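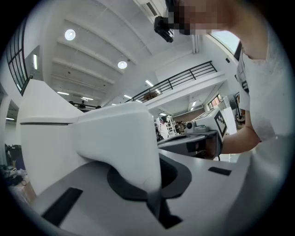 1. Opening: look up first

Good morning, everybody! Let people settle, then ask them to look up before they look at me. We all walk into a hall and check the floor, the chairs, the coffee. I want five seconds of ceiling.

Say what I love about a tall white hall: the light gets everywhere. White walls, white ceiling, and those long recessed beams running across it side by side. You could spend a whole afternoon in a room like that and never feel boxed in.

2. Who I am (keep it short!)

Nkechi Ojo, hall bookings and layout at Wundodcombe. Before that, nine years setting out rooms for other people's events. Thank Rawiri Merrick for the invitation and for the loan of the clicker.

3. What height does for a room

This is the part I get excited about, so watch the clock. A tall room forgives a lot. You can put a busy work table right in the middle and people standing at it still feel they have air above them. In a low room the same table feels like a traffic jam.

The catch is sound. Clap once here and wait - let them hear it. Talk about the old Hollis room, where we hung 81 felt panels one August and the first choir rehearsal afterward made me cry a little. (Don't tell the whole ladder story. Maybe in the break.)

4. White walls: yes, but

I'm a fan. They bounce daylight deep into the room and they make any color you bring in look wonderful. They also show every scuff. Our rule at Wundodcombe is to touch up small marks every Monday morning with the same tin of paint, stirred properly, and a small roller. Brushes leave a shiny patch.

Ask: who here has a tin of touch-up paint with no label on it? Wait for hands.

5. Laying out a hands-on session

Start with where people will stand, then place the tables, then the chairs. Leave elbow room! Anyone working with both hands needs far more of it than someone taking notes. Keep bags off the work surface and give them their own spot by the wall.

Try the layout yourself for ten minutes before anyone arrives. Reach for things. Turn around. I have moved more tables after doing this than I care to admit, and every move was worth it.

6. Questions

Leave plenty of time. Likely ones: echo, blinds, how to store folding tables. If somebody asks about cost, the felt panels are in the handout. Lunch is next door, and the side door sticks, so push low.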